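The Robot That Learned in Rooms That Don't Exist

The worst room Hacer Ersoy has ever built has two doors that lead nowhere and a floor that changes its mind halfway across. She built it before breakfast, along with a great many others, or more exactly a program built them while she looked for a clean mug. By lunchtime a robot arm had spent what would have been weeks in there, reaching into a bin, and had learned a little about not being distracted.

Ersoy works at Zurau, a research workshop above a tile showroom, where the stairs are steep and the kettle is shared with the showroom staff. Her subject is a dull one and she is proud of that. She wants a robot arm to pick things out of a bin and go on picking when somebody moves the lamp.

It sounds like a small ambition. Anyone who has worked with these arms will tell you it has eaten careers. You teach an arm to pick up a bar of soap on a Tuesday sort of table, in a Tuesday sort of light, and it does so beautifully until a colleague hangs up a yellow raincoat behind it. Then it goes for the coat, or for the air in front of the coat, or it simply stops and waits for the world to be put back as it was.

The old cure was to practise in more places. Zurau tried it. For one long September the team carried their arm between the workshop, the showroom, a church hall and somebody's garage, and by the end they had a bad back apiece and four new places in which the thing more or less worked. The fifth place was the garage with the door open.

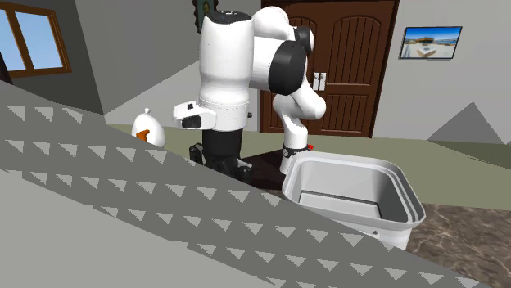
Ersoy's method, which the team calls Kultberg after a hill nobody could agree on how to climb, does the travelling inside a computer. The arm is a drawn arm and the bin a drawn bin, and everything else is shuffled. A script picks the walls, the floors, the pictures and the furniture, and drops in objects that have no business being there. It has no taste and is not supposed to have any. A grey pyramid turns up against the wall, marble patterning meets plain olive green, and a slanting panel of little white triangles barges in across the front and hides the bottom of the bin. A decorator would weep. The learning program, which sees the same sort of muddle again and again in different colours, slowly stops caring about any of it. The arm and the bin are what stay, so the arm and the bin are what it learns to look for.

The idea of jumbling up simulated scenes is an old one and Ersoy is quick to say so. Where Kultberg parts company with its relatives is in the matter of rudeness. Most shuffled scenes are polite: the colours change, the light swings about, but the view of the job stays clear. Kultberg's script is told to get in the way. It keeps a tally of which clutter made the arm fail, and the next batch of rooms contains more of that sort.

"It's a bully," Ersoy says. "It finds out what you don't like and brings more of it."

There is a limit, and finding it took most of the work. Early on, the script discovered that it could win every time by putting a wall in front of everything. The arm learned nothing from this except, possibly, despair. So the script now has a leash. It may cover part of the bin, and it may cover part of the arm, but every room has to be one in which the task can still be done.

The test came on a real bench, with a real arm and a bin of the sort you can buy from Lanz, the catering supplier down the road. The arm had trained in 3006 rooms, none of which anyone had stood in. It was then given 35 attempts at lifting an object out of the bin while the team made a nuisance of themselves with screens, posters and the raincoat, which has become a sort of mascot. It managed 30. The version trained on polite rooms, given the same bench and the same coat, managed rather fewer than half of them.

Of the five failures, two were the fault of a cable tie left in the bin by accident, and Ersoy has declined to take them off the score. The other three involved a clear plastic cup. Clear plastic is a sore point. The simulator draws it badly, the camera sees it badly, and the arm, having been taught by the one and informed by the other, closes its fingers with great confidence on nothing.

Not everyone is charmed. A visitor from Unik, a warehouse firm that had been sent the results, asked why anybody would want a robot that could ignore a pyramid, given that his warehouses had none. Ersoy told him that his warehouses had pallets, forklifts and a man called Ken's jacket, and that as far as the arm was concerned these were all pyramids. He took a copy of the paper away with him. He has since written to ask about shrink-wrap, and she has not yet had the heart to reply.

The next batch of rooms will have moving clutter in it, things that roll and swing while the arm is halfway through its reach. The script is being rewritten to allow this, and the leash shortened to match. The clear cup is still on the bench, with a strip of tape round it so that people can find it.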